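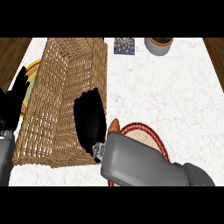 Simulation group: wrist limit fault in the kitchen tasks

The two-arm kitchen tasks are running again after being paused for most of last week. Anyone who trained or evaluated on basket tasks this month should read the rest of this item before using the results.

The fault was in the right wrist. The joint limits in the arm model were changed in March, when we moved to the Prudow hand, and one of the three wrist axes was entered with the wrong sign on its lower limit. In most tasks this made no difference. Reaching across an open counter never takes the wrist near that end of its range. Lowering the hand over the side of a tall basket does, and in that position the simulator allowed the wrist to bend 20 degrees past the point where the real joint stops.

Wilfredo Marquez found it while replaying basket episodes on the Flurnia bench arm at reduced speed. The first few replays were fine. On the next one the wrist reached its hard stop with the forearm still moving down, the motor current climbed, and the controller cut power to the arm. He ran the same episode again with the basket taken away and got the same stop in the same place. There was no damage to the hand. The wrist housing has a small mark on it and has been checked for play.

No one was inside the marked area at the time. It has still been logged as a safety event, as any unplanned power cut on the bench is, and the report is in the usual folder under Flurnia.

Angelica Tolentino went back through the saved basket episodes and compared every wrist reading with the limits on the Prudow data sheet. Of the 85 episodes in the set, 44 go past the real limit at least once. Nearly all of them do it on the right side, during the reach into the basket, and usually for less than a second. Those episodes had been marked as successes. They have been moved out of the training set and will not be repaired, as clipping the wrist angle afterward changes where the fingertips end up and the object is then missed.

A second problem turned up in the same search. The collision shape for the basket was a single solid-walled box, slightly smaller than the woven basket that gets drawn. A hand could sink into the weave by a finger's width without any contact being reported. This did not cause the wrist fault, but it did hide it. With a correct shape, several of the bad reaches would have ended against the basket wall and been scored as failures back in the spring. The new shape follows the rim and the walls separately. It is slower to compute, and episodes with the basket now take longer to run.

What has changed:

The wrist limits are corrected in the arm model for both sides. The left side had the right values, but both now read from one file, so they cannot drift apart.

The loader refuses any arm model whose limits are wider than those on the data sheet. It stops with an error. Before, it printed a warning, and the warning was lost in the startup text.

Episodes with any joint past its limit are rejected when they are saved, whatever the task score says.

Bench replays need a dry run through the limit checker first. Wilfredo has put the command on the card next to the emergency stop. Please use it even for episodes that have been replayed before.

What has not changed: the counter layouts, the plates, mats and other props, and the camera positions. Scores from tasks that don't use the basket have been checked and stand as they were.

The Wellico team has its own copy of the arm model, taken after March, and has been told. If you gave a copy to anyone else, please let Angelica know. The Phan gripper setup uses a different wrist and is not affected.

Two things are still open. We don't yet know how many new basket episodes we will need, and the early ones recorded under the corrected limits show the right arm having trouble getting the hand over the rim at all from its present base position. Moving the base back would help, but it would also mean new layouts for the other counter tasks — a decision that will wait until the next planning meeting. Until then, basket work is limited to the left arm on the bench. Both arms may be used in simulation.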